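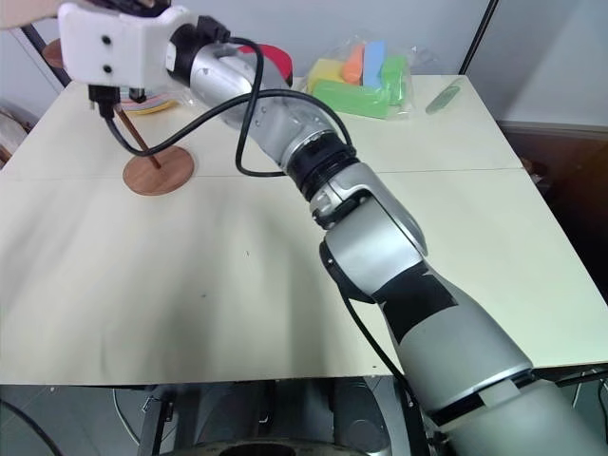
Tabletop Stains: Which Tips Are Worth Your Time

Print this page | E-mail this page

Every stain guide I read promises 100 percent removal with something from the pantry. I've been wiping down painted and laminate tops long enough to doubt most of it.

Toothpaste on ink. It works a little, and it also scratches. Hold the spot up to a lamp afterward and you'll see a dull patch that wasn't there before. Rubbing alcohol on a cotton ball did more for me in less time.

Baking soda and vinegar. Lots of fizz. Mixed together they mostly cancel out, and you're left scrubbing with salty water. Use the baking soda alone, as a damp paste, and leave it for 10 minutes.
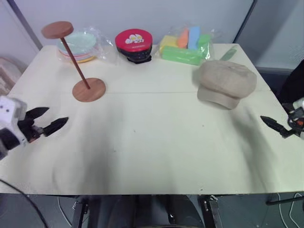
Mayonnaise on water rings. Chutima Tanasarn wrote in to swear by it. I tried it on 3 old rings in March and one faded. Plain petroleum jelly left overnight did the same job — and didn't smell like lunch.

Melamine sponges. Fine on coffee and tea, but they are very mild sandpaper, whatever the box says. Keep them off anything glossy.

Lemon juice. I still can't see what it does that dish soap doesn't. If you have proof, send it. Try any of these on the underside first, and rinse well.

Contact | © Festwood Home Notes | Back to top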